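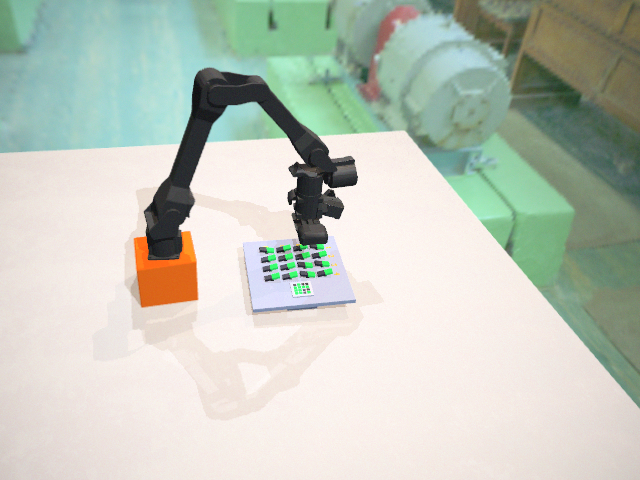 A robot which can lift a piece from one place and set it in another is still far from a robot which can tidy a kitchen, and a report should say this on the first page. So wrote one of the readers of our draft, and we have decided to follow the advice.

Can a Machine Do the Small Jobs Yet?
Student project report, Trarkstead
Jul 16, 2019

1. Why we chose this question

In our group we all had part-time work in shops or in kitchens, and we know how much of such work is small things: putting parts in trays, sorting spoons, filling a shelf. We wanted to learn if a robot arm can take over some part of it. We do not have money for a real arm, so all our work was made in simulation, with one arm on a table and a board with sixteen small pieces, black on one side and green on the other, in four rows of four.

The project has the name Itik. The control program, which we wrote ourselves, is called Gethin.

2. The task

Gethin must choose a piece, move the gripper over it, close, lift, and put the piece down in a place that we give. For a person this is very easy, and also very boring. In a small shop it would be the job of filling a tray with parts before the assembly begins.

The pieces are not all turned the same way. In the first version we had them perfectly straight, and the results were so good that we did not trust them. After we turned the pieces a little, we had to write the grasp part again.

3. Results

We made 1876 attempts in total. The first 814 were with straight pieces and we do not count them in the final result. Of the remaining 1062 attempts, 341 failed. We divided the failures in two groups:

Gripper touched a neighbor piece: 218
Piece slipped or was put down in a wrong place: 123

The first group surprised us. We expected that slipping would be the main problem, but the gripper head is wide compared with the space between the pieces. When the robot works in the middle of the board it has little room. A person solves this with two fingers and does not think about it.

We tried to take the outside pieces first and then go to the middle. It helped, but we made this change late and did not repeat the full test, so we give no number for it.

4. What this means for chores

For the shop floor we are quite positive. If the tray is always in the same place and the parts are known, a machine can do the work, and it does not matter much if it is slow. Somebody must still come when a part falls.

For the home our answer is no, for now. At Oltero, the canteen where two of us work, we wrote down what happens in one hour at the cutlery station. Forks come mixed with knives, some are wet, and a cup is often standing where it should not be. Our program has no answer for any of these. It would also not know that a dirty fork must go back to the sink.

5. Next work

In September we will continue with a narrower gripper and with pieces of different sizes. We also want to add a second object on the board which the robot must not touch. The speed was not measured in this report and we plan to measure it then, together with a person doing the same task by hand.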